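発表メモ 共同住宅の玄関まわりにおける履物の一時保管と清掃動線

スライド1
持ち時間は質疑込み。冒頭で対象範囲を述べる。扱うのは共用玄関で靴を脱ぐ形式の小規模な共同住宅で、土足のまま各戸に入る形式は含めない。調査地はZulvilleとAnvilleの2か所。どちらも築年が古く、下足箱は後付けである。

スライド2
寸法の話。下足箱の棚の奥行は340ミリ、段の内法高さは300ミリ。長靴は入らない。扉を開けた状態で通路の有効幅は633ミリまで狭まり、すれ違いができない。ここで平面図の赤線を指す。数字は読み上げず、幅だけ口頭で言う。

スライド3
清掃時の手順。床を掃く前に履物をすべて移す。従来は廊下の片側に並べていたが、並べ直しに時間がかかり、左右の取り違えも起きた。移す先を箱に変え、つま先を奥に向けてそろえて入れる方式とした。重ねない。かかとが手前に来るので、戻すときに一足ずつつかめる。

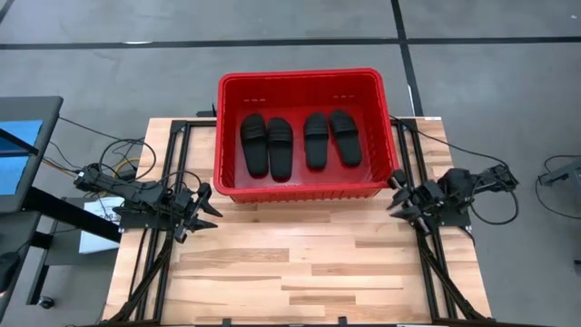 Viola Marrasからは、箱に移すだけでは砂が箱の底にたまり、次の回に靴底へ戻るのではないか、との指摘を受けた。移す前に靴底を払う工程を入れるべきで、その場所は屋外側に取るほうがよいという。同じ人の意見として、箱の水洗いは毎回でなくてよいが、乾かす場所を先に決めておくこと、というのもあった。

スライド4
指摘を反映した改訂手順。屋外側に幅50センチのマットを敷き、靴底を払ってから箱へ。Zulvilleでは排水口が近く問題なし。Anvilleは段差があり、マットの端がめくれる。固定方法は未決。質問が出たらそのまま未決と答える。

スライド5
換気。下足箱の背板に開口を設ける案と、扉をルーバーに替える案を比較。De Lucaの見積りは扉交換のほうが高い。背板案は壁との隙間が足りない住戸側で施工できない。表の3行目は旧版の数値なので、当日までに差し替える。

スライド6
残件。雨天時の傘の扱い、来客用スリッパの置き場。Cerkbridgeの物件は9月に測る。配布資料は平面図と手順書のみ、写真は載せない。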